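Print this page | E-mail this to a friend

Wanted: people who will try to break our towel folder

Posted Nov 9, 2021

Salix is a shared workshop with a leaky roof and one decent lathe. Since May a few of us have been building an arm that is supposed to pick up a towel and fold it. We call the arm Sebastian. It has a small camera at the wrist and a controller we wrote ourselves and do not fully trust.

We are looking for 8 participants to come in and test it. You do not need to know anything about robots. We would prefer that you don't already love them. The builders have been looking at this thing for too long, and every time it gets a corner somewhere near another corner, somebody calls it a fold. I'm the one writing this ad because I'm the member who keeps saying it isn't.

The log shows 1737 attempts so far. By my scoring, 37 of them ended in something you would put in a closet. The others on the build score more kindly, and that disagreement is the main reason for this call. We want outside people to lay out the cloth, start the run, and write down what they got. 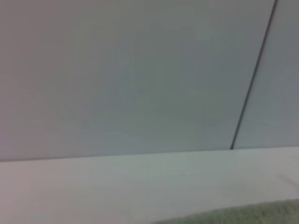
Wrist camera view: green cloth at the lower right, pale work surface, gray wall panels behind.

Much of the job is looking at views like that one and telling us where you think the cloth ends. The software has its own opinion. You will give yours first, on paper, before you see what it picked. If people can't agree on an edge either, I would like to know that before we spend another winter tuning it.

What we ask

Come for 3 sessions, on evenings that suit you. Bring a towel or two from home, the older the better, because ours have been handled so much they practically fold themselves. Closed shoes, long hair tied back, no dangling sleeves. You must be 18 or over. You'll be shown the stop button before anything moves, and you should use it whenever you feel like it.

What you get

Supper, parking, and a day pass to the workshop for each session. There is no pay. Zameo, the sorting project on the next bench, may ask if you'd like to test theirs too. You can say no.

What we don't promise

That it will work on your night. Also, please don't come expecting a product. One member wants to sell kits under the name Flunance, and I have told him what I think of that.

To sign up, leave a note at the front desk at Salix with a way to reach you and the evenings you're free. Tell us if you've worked on anything like this before. It won't rule you out, but we'll read your score sheets separately.

Print this page | E-mail this to a friend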